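検索 キーワードを入力 検索

Bello Ekpo
2021年5月18日

卓上アームのグリッパを比べている。候補はRilentの平行グリッパと、Dumeroの平行グリッパの2つ。コントローラはどちらもOkoroの小型ボードで、設定も共通にした。

まずRilentから。本体は黒、指先に緑のパッドが付く。手首カメラで見ると、開いた状態でも右の指先のパッドがよく見える。画像処理側で指先の位置を拾うには、この色がありがたい。左のパッドは端が少ししか映らないので、左右対称に検出するのはあきらめた。 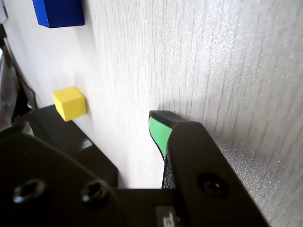 指先のパッドは交換できるのか?
交換できる。うちではねじを外して付け替えている。片側で数分。付け直したあとは開閉の原点を取り直すこと。これを忘れると閉じ切る手前で止まる。

把持の試験は小さいキューブで行う。1セット22回、色ごとに置き場所を変える。Dumeroは先週のうちに200回まで済ませた。閉じる動作は速いが、薄い面をつかむときに指先が開き気味になる。Rilentは閉じるのが遅い代わりに、力の上限を細かく決められる。

カメラの位置は手首の上で固定。台が白いと明るいところが飛びやすく、黄色のキューブは上面の色がかなり薄く出る。青と緑は問題なし。露出は自動をやめて手動にした。しきい値は黄色だけ別に持たせている。

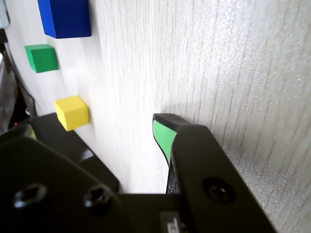 アームとカメラの配置について

アームは台の奥側に立てている。前に出すと手前の作業範囲が狭くなり、肘が窮屈になる。ケーブルは余裕を持たせて台の上に大きく回した。短くまとめると、手首を回したときに引っ張られて関節の電流値が上がる。見た目は散らかるが、こちらのほうが数値は安定する。

対象物は台に直置きのほか、浅い箱からの取り出しも試す。黒い箱は内壁と指の色が近く、輪郭で指を追う方法は使えない。緑のパッドだけを目印にする方式に切り替えたら追えるようになった。ただ、緑のキューブと同時に映ると取り違えることがある。色相の範囲を狭めて対応中。

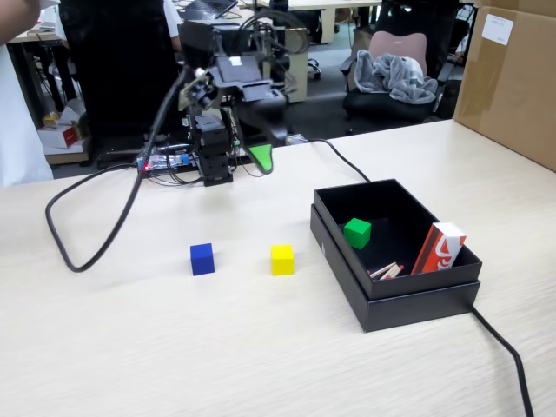 この投稿は2分で読めます

箱の中は壁際がいちばん難しい。指の外側に厚みがあるぶん、壁に寄った物には斜めから入れるしかない。Dumeroのほうが指は細く、この点では有利。

コントローラの待ち時間は16ミリ秒で、どちらのグリッパでも差は出なかった。Ukolleyのボードも手元にあるが、コネクタの変換が要るので後回しにする。

いまのところ、直置きの把持はRilent、箱の壁際はDumero。Rilentでも同じ200回をやってから、7月に耐久の2000回に進む。結果の表はこのスレッドの続きに載せる。

関連する投稿
・Okoroボードの初期設定メモ
・手首カメラの露出を手動にする
・Dumeroグリッパ 200回の記録
・ケーブルの取り回しと関節電流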